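Skunumbridge Hard Enduro: Rider FAQ

July
By Anneliese Fuchs

When does sign-on open?
The office at the Anduvdale gate opens at 6:30 a.m. and closes at 8:00. Bring your license and a printed waiver.

How long is the course?
One lap is 20 miles. Gold class rides 4 laps, everyone else rides two. The creek section may be shortened if the water is up.

Is there a limit on entries?
Yes. We take 287 riders across all classes. After that you go on a waiting list, handled by Homa Tabrizi.

What noise limit applies?
The meter must read 100 dB or less. Katsuhiko Minami checks bikes at the tech tent – if yours fails, you can repack the muffler and try again before 8:30.

Can I use any tires?
Any DOT or FIM enduro tire is fine. Trials tires are allowed on the rear. No paddles and no studs.

Where do I refuel?
Only in the marked pits, engine off, with a mat under the bike. Your helper needs a wristband.

How is timing done?
Utix transponders go on the left fork leg. Lost ones are charged to the rider.

Can I walk the course?
The Hauksdóttir climb and the log field are open on foot the evening before – no bikes, no e-bikes.

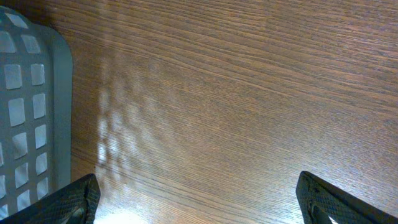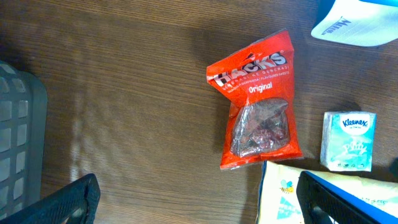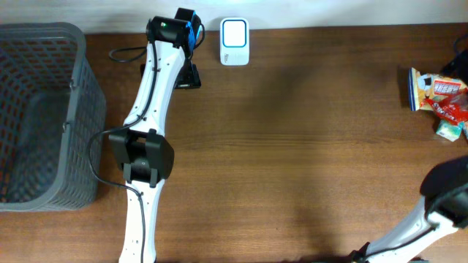 Page last changed: July, 4:15 p.m.

What if I break down?
Stay with the bike, off the racing line, and wait for the sweep crew. Do not ride back against the arrows.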